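Subject: Re: [girska-users] Left gripper drops hold force partway through bottle pick
From: Tarun Agarwal
Date: June 3, 2026
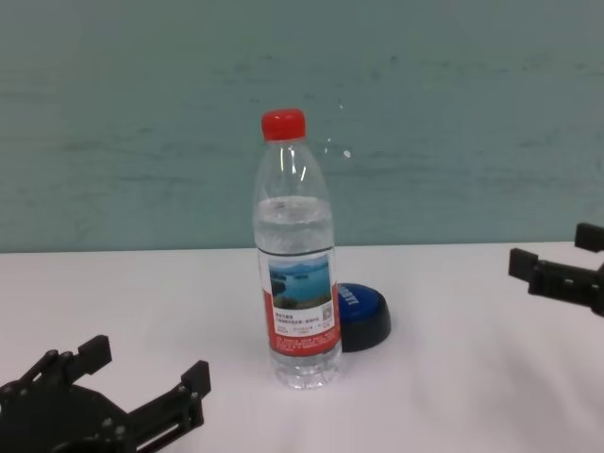

Kanchan Kandpal wrote:
> We get this on the Clusness cell too. The left gripper closes, reports
> a good grasp, then the force reading falls to zero during the lift and
> the bottle goes down. No fault is raised, so the arm carries on to the
> handover pose with nothing in it. Which driver build are you on? And
> does the stop button still work while it is in that state?

Build 273, same as on the Firkari bench. I went back to 189 on Monday and ran 30 picks without a drop. On 273 I had 9 drops in 30, all on the left side. The right gripper has been fine on both builds.

The stop does work, but slowly. With the left side in the bad state, the arms kept moving for a noticeable moment after I pressed it. I haven't timed it properly. Until that is understood, please keep hands off the table while the arms are powered – a second person at the main switch is what we do now.

I swapped the left and right cables and the problem stayed with the left gripper, so I don't think it is wiring. Swapping the finger pads made no difference either.

What I have not tried is turning off the idle current limit. Baltazar thinks the limit kicks in while the fingers are still closed, and the log timestamps would fit that. If you can, run with it off and post the log – the full one, please, the short version leaves out the current values.

I'm staying on 189 for now.

Tarun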